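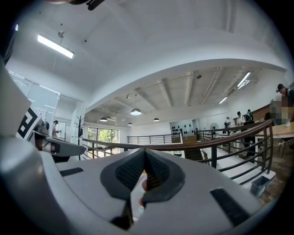
Home Teams Schedule Standings Forum Contact

Print this page | E-mail this page

League Discussion > Rules and Officiating > Overtime format for the playoff round

Posted by omelnychuk
Members are invited to comment on the overtime format adopted for this year's playoff round. As the notice stated, a game tied after regulation at Skatville will proceed to a single nine-minute period of three-on-three play, followed by a shootout. The previous format, under which teams played full twenty-minute periods at five-on-five until a goal was scored, has been withdrawn. Comments should be confined to the format itself. Questions about individual officials should be sent to the league office.
Oksana Melnychuk, League Office

Posted by blueline_didenko
I wish to record my objection. A playoff series should be decided by the same game that was played all season. Three-on-three rewards teams with two or three fast forwards and gives very little to a club that has built its roster on defense. Walureo allowed the fewest goals in the league this season, and its third defensive pair will now sit on the bench for the most important minutes of the year.
Fedir Didenko

Posted by ukoval
With respect to the previous post, the old format was not working for the players. The second game of last year's final ended in the third overtime period. I was on the Urnance bench for that game. We had six skaters who could no longer take a full shift, and the coach was changing lines every twenty seconds. The level of play in the last period was poor on both sides, and the winning goal came when a tired defenseman lost the puck behind his own net. I do not believe that is a better test than the one now proposed.
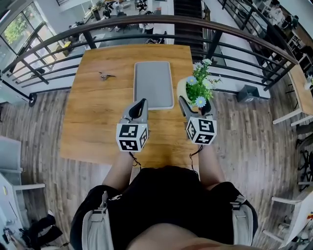
I would add that the following game was played the next afternoon, and neither team had recovered. The schedule allows no rest day in the final because of ice availability, and I have seen no proposal to change that.
Ustyna Koval

Posted by blueline_didenko
The answer to a crowded schedule is a better schedule. Attendance at the game Ms. Koval describes was 1142, the highest of the season, and very few people left before the end. I accept that the players were tired. Both teams were equally tired, and the deeper bench won. Depth is a legitimate part of the sport.

Posted by a_grasso
May I ask for a clarification? The notice says the shootout will have three shooters per team, but the rulebook posted under Documents still says five. Which one applies? Our coaching staff is preparing a list and would like to know how many names are needed.
Amedeo Grasso
Assistant Coach, Theodorakopoulos

Posted by omelnychuk
Mr. Grasso, the notice applies. Three shooters per team, then one shooter each until a winner is determined. No player may shoot twice until all eligible skaters on the roster have taken a turn. The rulebook will be corrected.

Posted by a_grasso
Thank you. A related point: is a player who is serving a penalty at the end of overtime eligible to shoot? Last June the summer tournament used a different rule, and there was a long delay at the scorer's table while it was discussed.
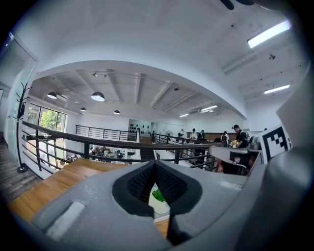
Our goaltender stood in his crease for the whole of that delay and then faced the first shooter with no warm-up. If the procedure could be printed on the back of the game sheet, the referees and both benches would be reading the same text.

Posted by omelnychuk
A player whose penalty has not expired when overtime ends is not eligible and must remain in the penalty box or go to the dressing room. The suggestion about the game sheet has been passed to the officiating coordinator.

Posted by nboiko44
I have refereed in this league for nine seasons and would like to offer a view that falls between those already given. I dislike shootouts in the playoffs. I also agree with Ms. Koval that the third and fourth periods of overtime become dangerous, as tired players reach with their sticks and finish checks late. A reasonable compromise would be one full period at five-on-five, then three-on-three until a goal is scored, with no shootout at all. Games would very seldom go beyond that point.
Nadiia Boiko

Posted by blueline_didenko
I could support Ms. Boiko's proposal for the final, if for no other round.

Posted by ukoval
I could not. A full period followed by open-ended play returns us to the same problem. I would accept ten minutes at five-on-five.

Posted by omelnychuk
The format for this year's playoff round is settled and will be applied as announced. Ms. Boiko's proposal and Ms. Koval's amendment will be placed on the agenda for the rules meeting in June. Clubs wishing to submit other wording should send it to the league office in writing. This topic remains open for comments.

Last updated: February 9, 2018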